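Stemico to Open Shared Kitchen in Skollby in August

SKOLLBY – Stemico will open a shared commercial kitchen in Skollby this August, giving small food makers a licensed place to cook, pack and store their products without signing a long lease.

The kitchen takes up the ground floor of the former Hsieh bakery building on the east side of town. It covers 2,000 square feet and has 4 cooking stations, a walk-in cooler, dry storage and a separate packing room with its own loading door. Members can book by the hour, starting at 5 a.m., and may leave ingredients on site between bookings.

Stemico has run a similar kitchen in Prasberg for 9 years. Nearly 1,000 small producers have used that site, among them bakers, caterers, sauce makers and food truck owners. Many of them drive in from the Skollby area, and the company said requests for a second location have grown steadily.
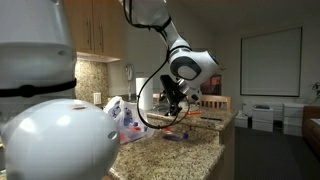
Membership comes in two plans. The monthly plan includes a set number of kitchen hours and one storage shelf. The pay-as-you-go plan has no monthly fee but does not include storage. Both plans cover cleaning supplies, trash pickup and use of the packing room. Members must carry their own liability insurance and hold a current food handler card before their first booking.

Current Prasberg members will be able to use either kitchen under their existing plan. Hours can be split between the two sites, but storage must be rented at each one separately. Prices at Prasberg will not change when the new kitchen opens.

Applications for Skollby are open now through the Stemico website. Walk-in tours will be held every Wednesday at 3 p.m. until opening day, and no appointment is needed. Parking is available behind the building.

About Stemico

Stemico rents licensed kitchen space to independent food businesses. The company is based in Prasberg.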